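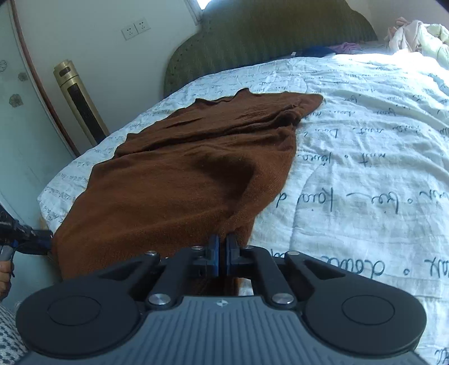 Folding heavy sweaters without the crease — how do you do it?

usumen_knits
I have been folding sweaters the way my aunt taught me for as long as I can remember, sleeves in, then thirds, and every fall I pull them out with a hard line straight across the chest. The brown one I've got spread out on the bed is the worst of the bunch, with a long dark fold running the whole way across. It's on top of my white quilt with the handwriting print, if anyone wonders about the words. I have a small dresser from Semgate with three deep drawers and no closet shelf to speak of, so please be kind about the space!

Sesham_Attic
Oh, I feel this one! Mine all had the chest line until I quit folding in thirds and started rolling, from the hem up to the neck, nice and easy, no squeezing. They stand up in the drawer like little loaves and you can see every one of them — I'd never go back.

plainpurl50
I'd be careful with rolling. It's fine for thin knits, but I rolled a chunky cardigan for one winter and the button band came out wavy and stayed that way until I washed it. For anything with weight I fold once, lengthwise, and lay it flat at the top of the drawer.

Sesham_Attic
Fair enough, though I'd bet that cardigan was packed in too tight. Was the drawer full?

plainpurl50
It was pretty full, I'll give you that.

tsegaye_home
Tissue paper in the fold, friends. A pack of 200 sheets has lasted me years. Lay the sweater face down, smooth it from the middle out with your palms, put a loose roll of tissue where the fold will go, and bring the hem up over it. And don't let part of it hang off the side of the bed while you're working, usumen, it drags on the knit.

usumen_knits
Guilty on the hanging part! Tissue for the heavy ones, then, and I'll try rolling the thin ones. Does it matter if the tissue is colored? I have a whole stack of red left over from October.

tsegaye_home
White only, please. Red can bleed if the drawer gets damp.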